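Home | About us | What we do | Rates | Contact

About Ferkus

We tidy up after people. Lounges, break rooms, waiting areas, the den in the basement where the hockey gets watched. Started by Greer MacKinnon in January with 2 clients and a borrowed vacuum, now 28 regulars, mostly small offices and shared houses.

Most of the job is snack wrappers. Really. Chocolate bars, chips, gum, all of it. We empty the bin before it's heaped, new liner in, then check the floor beside it for the bits that missed.
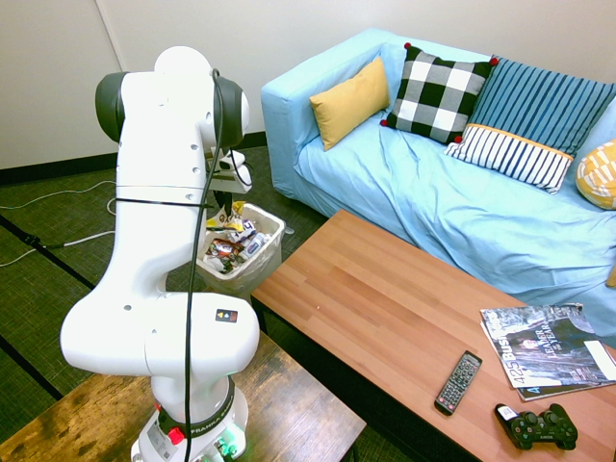 Magnus Menzies wrote to tell us the liner matters more than the bin, and that a cheap one will split on you halfway down the hall every time. Fair enough. We switched to the heavier ones, 70 to a roll, and haven't looked back.

How we work

Tables first, then floor, then couches. Chip bags get left on coffee tables more than anywhere else, so that's where we start. Crumbs wiped with the grain, coasters back in there stack. Wood gets a barely damp cloth, no spray polish unless you ask for it.

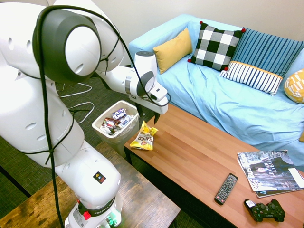 Coffee table and bin, lounge clean-up.

Cans and bottles. If they've gone in with the garbage we pull them out and rinse them, no extra charge. Tissues we leave where they are, thanks. Cushions get lifted and shaken, slipcovers tugged straight, everything back the way you had it. If you like the mustard one at the end, tell us and it goes at the end.

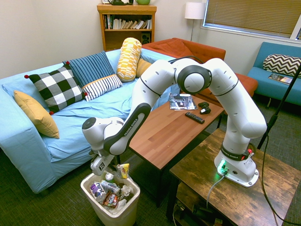 Where we go

Trirndale and Valdovinos, both sides of the river. Visits start at 7 a.m. and we're done by 12 most days. Evenings by arrangment. Bring-your-own supplies is fine if you have a favourite brand, otherwise we carry ours.

Keys stay in the lockbox at the office. Greer does the bookings herself, so leave a message if she doesn't pick up, she's probably got the vacuum going.

Related
- Getting chip grease out of a slipcover
- What goes in which bin, Trirndale
- Looking after old wooden tables
- Carpet tiles: lift or leave?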